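Nanormont Pocket Anthology of Nature Poems: a review

I've been carrying this little book everywhere since December and I'm still not tired of it! Nanormont squeezed 39 poets into just under 300 pages, and somehow it never feels crowded. The notes are short and sit at the foot of the page (bless them), so you don't lose a stanza hunting for the back matter. The section on rivers is the best I've read anywhere, and it pairs two odes I would never have thought to put side by side.

My one grumble is the index, which lists titles but no first lines. The paper is thin too, though it takes pencil well.
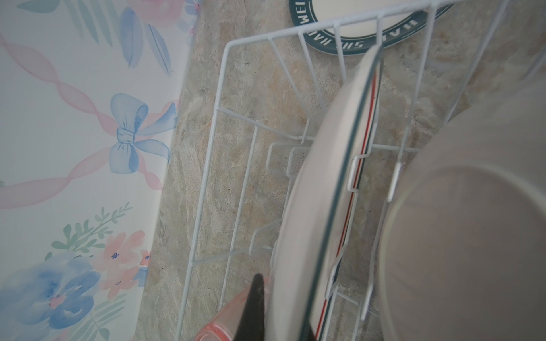 Dish rack by the blue bow panel

I read mine over breakfast, one poem at a time, and I've already ordered the Zostambridge volume on elegies.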